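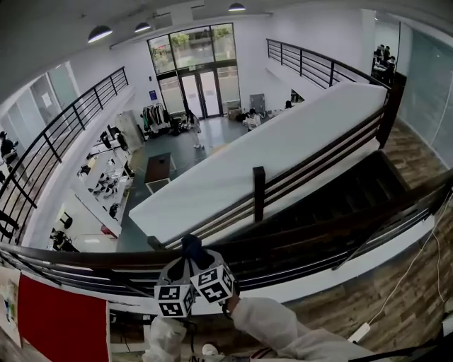 The open hall from the upper floor, with the stairs on the right.

I have worked in buildings with a hall open to the roof and in buildings without one, and I think the open hall is worth the floor space it costs. At Dumden we had 23 desks on a closed upper floor and rarely knew who was in downstairs. With a railing and a view down to the benches, you look over and go and ask.

The usual complaint is noise, and it is a fair one – glass rooms help, but only with the doors shut. My own complaint is cables. A power strip on the floor near a staircase should be moved to the wall, and sockets up there should be planned from the start.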